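4.2 Finger geometry and grasp acquisition on flat garments

The second set of trials compares two finger designs on the bimanual station. Both arms, the wrist modules and the controller were held fixed; only the fingers and the closing profile were changed. The first design, Tangen, is a straight parallel finger with a flat inner face. The second, Broditz, is an angular finger whose lower member can be slid under a fabric edge at a shallow approach angle. Both were printed in white plastic from the same material batch. The Tangen set had been used in the March trials on folded towels, and its inner faces were lightly sanded before reuse so that the two designs entered the comparison with a similar surface finish.

The test garment is a short-sleeved t-shirt laid flat on the table. A flat garment is a harder starting condition than a crumpled one. A crumpled shirt offers ridges that a parallel gripper can close on from almost any direction, while a flat shirt offers only its outer edge, the collar opening and whatever small folds remain after it has been spread. Missed grasps in this condition fall into two classes: the finger passes over the fabric without engaging it, or the finger pushes the edge ahead of itself until the local fold collapses. We report the two classes separately.

Each trial begins with both grippers raised clear of the fabric. The operator commands a descent through the Vevport controller, which limits vertical speed during the last part of the motion and holds the wrist orientation constant until contact is declared. The two arms are commanded independently up to the first grasp. After both grippers report closure, the controller couples them and keeps the distance between the fingertips fixed for the lift. A trial is scored as acquired if both grippers retain the fabric through the first 70 mm of vertical travel. No retries are permitted within a trial. 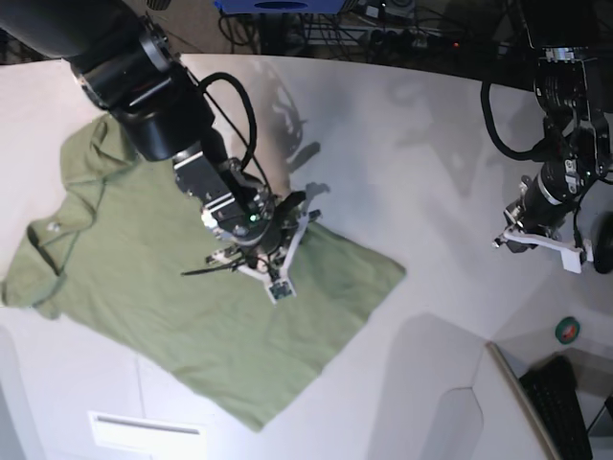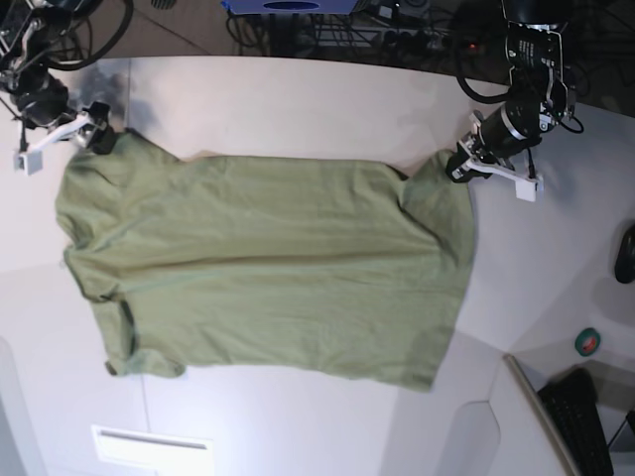

Figure 6. Bimanual station with the olive-green t-shirt used as the test garment. First image: right gripper just above the cloth, left gripper over the bare tabletop. Second image: both grippers closed on the upper edge of the shirt.

We ran 600 trials per finger design, for a total of 1200, plus 24 calibration trials that were excluded from scoring but kept in the released log, which therefore holds 1224 entries. The shirt was spread again by hand between trials. No attempt was made to remove all wrinkles, and its orientation on the table was varied. Lighting was left unchanged throughout. Shadows from the arms fall across the work surface in many poses, and we did not mask them in the camera stream used for edge detection.

The angular fingers produced fewer pass-over failures. The lower member reaches the table first and deflects slightly, so a small error in the height estimate is absorbed before the upper member closes. With the straight fingers the same error leaves a gap under the fabric edge, or loads the wrist enough to trigger the force limit. Push-ahead failures were less sensitive to finger design. They occurred mainly near the sleeves, where the cloth was already bunched and the edge detector returned a contour that did not match the true boundary of the garment. Grasps near the hem were more consistent for both designs. The seam there is stiffer than the surrounding fabric and tends to move as a unit when a finger meets it.

Cable routing had a measurable effect that we had not planned for. The wrist cables hang in wide loops to allow full rotation, and at some elbow angles a loop adds a small torque at the wrist. The controller reads this torque as early contact. We raised the contact threshold to 100 percent of its factory value, from the reduced setting used in Section 4.1, and repeated the affected trials. The repeated trials replace the originals in the scored set. Early stops were less frequent at the higher threshold, at the cost of a firmer touch on the table before closing.

Two limits of the comparison should be noted. A single garment was used, and its cotton-like fabric is forgiving of small lateral slips that a thinner or slicker material would not tolerate. The Broditz fingers also extend farther from the wrist than the Tangen fingers, so part of the difference may come from reach and clearance. A shortened version of the angular finger is evaluated on the Flundis garment set in Section 4.3, with the same controller settings.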